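Why Do Faraway Things Look Small?

By Benoît Ferrand
2025-10-30

When I was seven, I tried to catch a train between my finger and thumb. I was standing on the hill above Drustside station with one eye squeezed shut, and there it was, a whole train, no bigger than a bean! I pinched it. The train kept right on going, of course, and my sister laughed at me all the way home.

But I kept thinking about it. I knew that train was huge. I'd ridden on it. So why did it fit between my fingers?

The answer starts with light. Light bounces off everything around you, and a little of it goes into your eyes. Think about a tall tree. Some light comes to you from the top of the tree and some comes from the bottom. Those two bits of light travel in straight lines and meet at your eye, and they make a kind of slice, like a slice of pizza with the pointy end at you.

If you stand close to the tree, the slice is fat. Walk far away and the slice gets skinny. Grown-ups call the size of that slice an angle. A fat slice takes up lots of room in your eye, so the tree looks big. A skinny slice takes up just a tiny bit of room, so the tree looks small. The tree hasn't changed one bit (trees are good like that).

Now think about a floor made of square tiles. Every tile is the same size. But look across the floor with your chin down low, and the tiles near you look wide and the ones at the far side look squashed together. The lines between them seem to lean in toward each other, too.
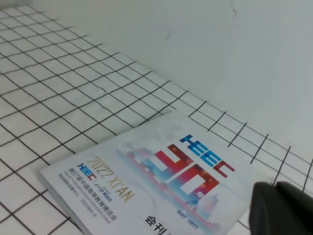

Railroad tracks do it as well. The two rails always stay the same distance apart, or the train would fall off! But if you look at a picture of a long straight track, the rails seem to get closer and closer until they touch. The spot where they seem to touch has a wonderful name. It's called the vanishing point. When I first heard that, I thought it was a place you could visit, and that you would disappear when you got there.

Artists use this trick all the time. If you want to draw a road that goes back and back into your picture, put a dot on your paper where the land meets the sky. Then draw both sides of the road so they head for that dot. Add some fence posts and make each one shorter than the last. My first try looked like a slice of pie with toothpicks in it, but keep going, it gets better!

I wrote a story once about a dragon named Fang who lived in the mountains of Bomurska. For the cover I drew Fang and a castle the very same size, and all my friends asked why the dragon was so little. He wasn't little! He was close, and the castle was far away, and I just hadn't shown it. So I drew a new one with the castle way up the page, small and pale, and Fang's big nose right at the front.

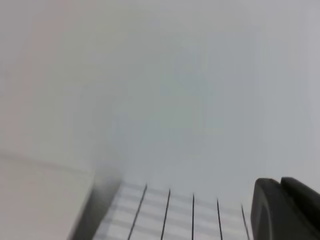
Pale is another good clue, by the way. On a clear day in June, look at some hills a long way off. They often look bluish and a little washed out. That's the air doing it. Air seems like nothing at all, but when you look through miles and miles of it, it scatters some of the light before it reaches you.

Your brain knows all these clues, and it uses them without asking you. It also uses your two eyes. Hold up one finger in front of your nose and look at it with just your left eye, then just your right. It jumps! Each eye sees it from a slightly different place, and your brain puts the two views together to work out how near the finger is. Now try it with something across the street. It hardly jumps at all.

Want to try one more? Ask a friend to stand far down the playground while you hold your hand out flat, close to your face. Shut one eye and line things up so your friend seems to be standing on your palm. You may need to yell "left a bit!" quite a lot. Then swap places, so your friend gets a turn at being the giant.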